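Materials Test Technician (Reusable Packaging) – Galtutby site
Posted 27/04/2023
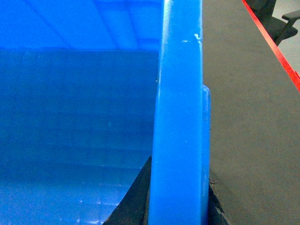 Blue plastic storage bin, rim with small pale marks.

Wuisan washes, inspects and repairs returnable transport packaging for food distributors. The laboratory at Galtutby has an opening for one full-time technician on a 12-month contract, renewable.

Duties
Prepare and label test samples
Run drop, stacking and wash-cycle tests to written procedures
Measure wall thickness and warp, and enter results in Clokadent
Calibrate gauges and keep the calibration log
Write short test reports – two pages is normal

Requirements
Two-year degree in plastics, mechanical or materials technology, or equivalent shop experience
Able to read engineering drawings
Able to lift 30 pounds
Experience with Dultex load frames is useful but not required

Hours and pay
Day shift, 6:30 to 3:00, with one late shift per month. Pay is set by grade. A tool and footwear allowance of $700 is paid after the first 13 weeks.

To apply, send a resume and two references to Hiyori Miyazaki, Personnel. Technical questions go to Hafiz Sinaga, Laboratory Supervisor. Applications without references are not processed.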